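Kusus hand demonstration work: progress report to Trovley
2018-11-15

Since July we have recorded 700 demonstrations with the hand-held gripper, against a target of 1,000. The rate is fine. I am less sure the recordings are worth what the plan assumed, and I would sooner say so now than in the final report.

Of the 700, we threw out 300. Most showed the person hesitating, or starting again halfway through. Firkari's remote control rig was meant to be the slower method and it is - but we discard far less from it.

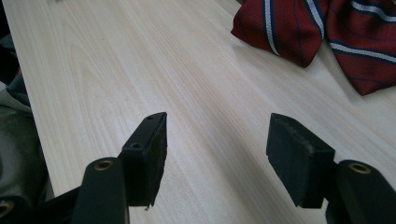

Soft items remain the weak point of the plan. Kimaro's proposal treats folding as a small step up from picking up blocks, and I have seen nothing to support that. A necktie lying folded or bunched on a pale wooden table, like the dark red one with white and navy stripes, gives the jaws no obvious place to close, and two people will choose two different places. The left finger pad also has a small ragged point at one corner, and I would want the pads changed before we record more cloth.

We ask for two changes. Let us move the remaining budget for soft items to remote control, and drop the 1,000 target in favour of a count of usable recordings. If Trovley prefers to keep the target we can meet it, but I would not expect much from the result.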